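Hudidar Opens Registration for Regional Home Kitchen Safety Course

Course moves to larger premises in Fostau and adds evening sessions

FOSTAU, September 25, 2026 – Hudidar, the regional provider of adult education in household skills, today opened registration for its expanded course in home kitchen safety. The course will be taught at the Trornelik Learning Center in Fostau and is open to any adult resident of the region, with no previous training required.

A total of 392 residents applied for the first edition of the course, which closed in June. Places were limited by the size of the former teaching rooms on Kushnir Street, and many applicants were placed on a waiting list. Those applicants will be contacted by mail and offered a place before general registration is filled.

The new edition consists of 10 sessions, each lasting two hours. Participants may choose between a morning group and an evening group. The content of both groups is the same, and a participant who misses a morning session may attend the matching evening session without giving notice.

The opening sessions deal with the storage and handling of knives, the care of cutting boards, and the separation of raw and cooked foods. Later sessions cover burns and scalds, the safe use of gas and electric ranges, grease fires, food storage temperatures, and the arrangement of a kitchen for older adults and for households with small children. The final session is given over to a written home review, in which participants apply a printed checklist to their own kitchens and discuss the results with an instructor.

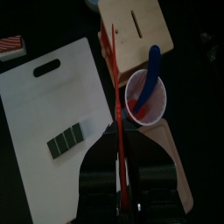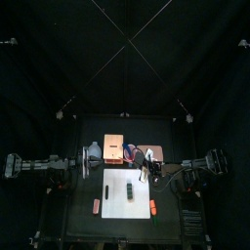
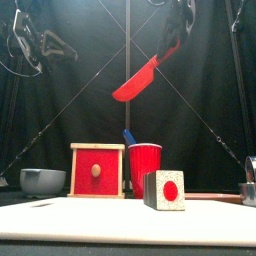

"Most of what we teach can be put into practice the same evening, with the equipment people already own," Hudidar said in a statement. "Applicants for the first edition told us that they wanted plain instruction, time to ask questions, and a schedule that fits around work. The new program has been planned with those requests in mind."

The course fee is $80 and includes the printed handbook, the home review checklist, and all ingredients used in class. A reduced fee is available to students, retirees, and residents receiving housing assistance. Requests for the reduced fee should be made at the time of registration and will be answered in writing.

The Trornelik Learning Center is served by public bus and has step-free access from the main entrance. Participants with food allergies are asked to state them on the registration form. Large-print copies of the handbook may be requested on the same form.

Participants who attend at least eight sessions will receive a certificate of completion. The certificate does not replace the food handler training required of restaurant and catering employees.

Registration forms are available at the Hudidar office in Fostau and at the front desk of the Trornelik Learning Center. Places are assigned in the order in which completed forms are received.

About Hudidar
Hudidar offers short courses for adults in cooking, household repair, and home safety. Its programs are funded by course fees and regional education grants.

Media inquiries may be directed to the Hudidar press office in Fostau.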